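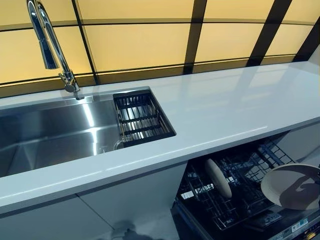
Cleaning a stainless steel sink properly is one of my favourite ten-minute jobs, and I say that as someone who puts off nearly every other bit of housework! I've had steel sinks since 2008, in three different kitchens, and I still get a little thrill when the water spots go and the whole thing comes up gleaming. You don't need a cupboard full of sprays either. Squared inner corners like these are the bit most people skip, along with the round collar where the tap meets the worktop, so we'll give both of them proper attention. If you've got a black wire basket alongside the main bowl, so much the better – it gets its own bath.

Posted August 14, 2026 by Salamatu Babalola
Filed under: Kitchen > Sinks & Taps > Cleaning
Print this page | E-mail this to a friend

What you'll need

Washing-up liquid
Bicarbonate of soda
White vinegar
A soft sponge (no steel wool, please, it scratches and the bits left behind can rust)
An old toothbrush
Two microfibre cloths, one damp and one dry
A drop of olive oil, if you like a bit of shine

Step 1. Clear and rinse
Take everything out, lift out the basket and rinse the bowl with warm water. Get the crumbs out of the plughole now or you'll be chasing them later.

Step 2. Soak the basket
Stand it in a washing-up bowl of hot soapy water and leave it for 30 minutes. Go gently on a coated wire one. Run the toothbrush along each bar, then round the underside of the rim, where the tea stains like to hide.

Step 3. Bicarb the bowl
Sprinkle bicarb over the wet steel and rub with the sponge. Brushed steel has a grain, and you want to follow it! Look for the fine lines and go the same way they do. For the corners, make a paste with a little water and work it in with the toothbrush. Rinse well.

Step 4. The tap
Chrome marks easily, so skip the bicarb and use soapy water. Wipe down the neck, over the spray head and right round the base. If you've got limescale on the nozzles, wrap the head in a cloth dampened with half vinegar, half water for 5 minutes, then rinse thoroughly. Keep vinegar well away from marble worktops, and check the tap maker's instructions if yours has a special finish.

Step 5. Dry and buff
Dry everything with the clean cloth, tap first, then worktop, then bowl. A tiny drop of oil on the cloth, rubbed along the grain of the steel, brings up a lovely soft glow. Keep it off the floor of the bowl if you wash salad in there. Pop the basket back once it's dry.

I do the full routine every other week and just wipe round with a dry cloth after the evening washing-up.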